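**Revised start-of-run rules for two-arm cells**

From Thursday the bench rules at Billcombe change in three places. The Garkari and Kaijage cells follow the same text, and the old sheet should be taken down.

Rule 4 now covers cable routing. Gripper cables must have enough slack for full wrist rotation, and no loop may catch on the table edge. Of the 257 runs reviewed, 47 were marked down for cable faults, more than for any other cause. Spare cable on the floor is to be coiled and kept clear of the operator's standing position.
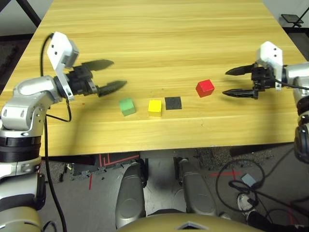 *Two-arm cell with three cubes and the black pad set out between the grippers.*

Rule 7 deals with floor marks. Red tape is the reference for table position and is checked before the first run of the day. Tape that has lifted is replaced, not pressed back down. A table found off its marks is moved back before the arms are powered - any run recorded in the wrong position is void.

Rule 9 sets the closing speed near the work surface. The limit drops from 200 to 182 mm per second for all parallel-jaw grippers. The Falura controller profile already holds the new value and should be loaded by hand until the November update.

Deviations go in the cell log, with the rule number.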